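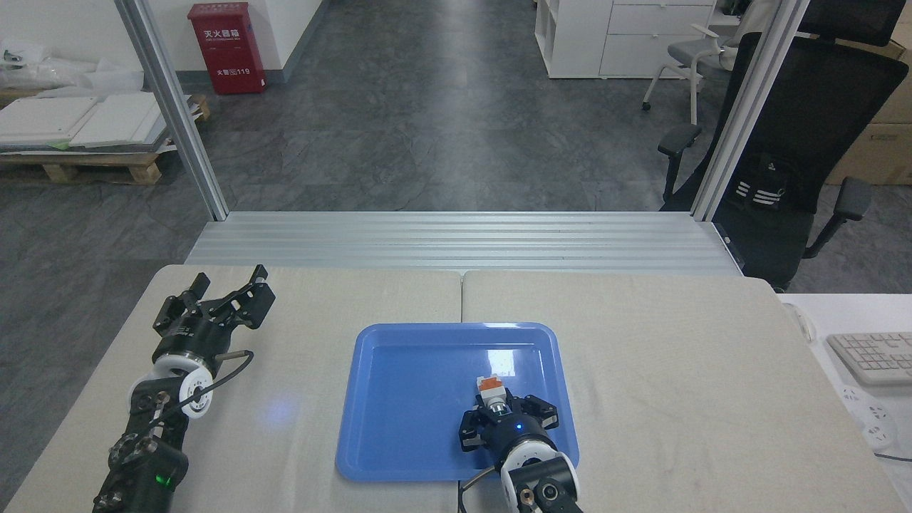
Un plateau bleu à bord relevé, sur une table beige.

À quoi sert un plateau ?

Tu as sûrement déjà entendu la phrase : « Range ta table ! » Elle est en général prononcée par quelqu'un dont le bureau disparaît sous les papiers. Passons. Il existe un objet très simple pour s'en sortir, et il ne coûte pas bien cher : le plateau.

Un plateau, c'est un fond plat avec un bord autour. Le bord fait presque tout le travail. Sans lui, une bille posée sur la table part visiter le dessous du canapé, et on la retrouve en novembre avec de la poussière dessus. Avec lui, elle roule, elle cogne, elle reste.

Et les coins ? Sur beaucoup de plateaux en plastique, ils sont arrondis. Passe une éponge dans un coin bien pointu : elle n'arrive jamais au fond, et les miettes le savent. Dans un coin rond, elle glisse sans s'arrêter. Les hanches des gens qui passent trop vite apprécient aussi. 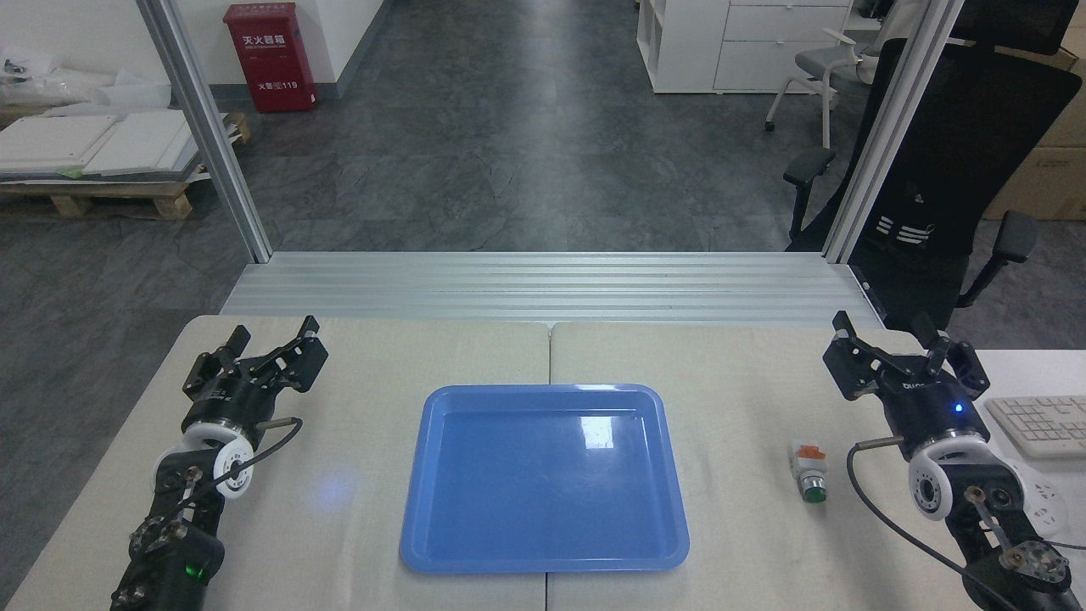 La couleur compte plus qu'on ne le croit. Un petit objet blanc se voit très bien sur du bleu, beaucoup moins sur une nappe claire, où il se fait oublier. Quant au plastique brillant, il renvoie la lumière comme une flaque - c'est joli, mais une tache blanche qui refuse de partir quand on frotte est peut-être juste le reflet de la lampe.

Reste la grande question : dedans ou à côté ? Un objet posé à côté du plateau n'est pas rangé. Il est « presque rangé », une catégorie inventée par les enfants et que les parents n'ont jamais reconnue.

À toi de jouer

Prends un plateau et 4 petits objets de formes différentes. Pose-les debout dedans, puis penche doucement le plateau. Lequel tombe en premier ? Recommence en les couchant. Les objets hauts et étroits basculent vite, les objets larges et bas ne bougent presque pas.

Évite simplement d'essayer avec un verre de sirop. Ou alors chez quelqu'un d'autre.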